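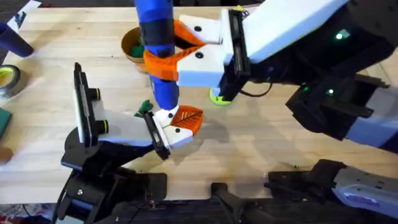 A tabletop at the Lasard open day, with the tape, the cardboard cup and a tall blue cylinder.

I got to Lasard on Saturday just after the doors opened, and there was already a queue on the stairs! Noémie Hamel took our group round, 15 of us, and she let us dawdle wherever we liked, so of course I dawdled at the tables.

I love seeing how people really work. The wooden tabletops are lovely and pale, and they had all the ordinary bits and bobs on them: tape, a printed sheet, a round cup with something green in it. I could have stood there all morning. Noémie said they spend ages deciding what goes on the table, and that the dull little things are the ones they argue over most.

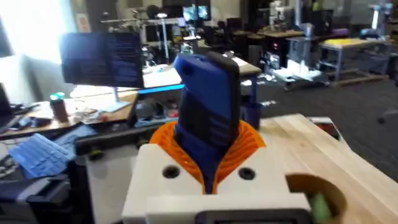
The desks were my other favourite — keyboards, drinks, papers, a screen full of tiny text and lots of light from the window. It felt like a place where people get on with things. Sevim Tekin had come down from the Bedeck office upstairs and told me the building went up in 1849 as a button warehouse, and there are still more than 40 of the old drawers in the basement. We were allowed to open them, and I did, nearly all of them.

Tea was in the yard afterwards (the poppy seed cake was superb). The number 38 bus stops right outside, and they're opening again in April.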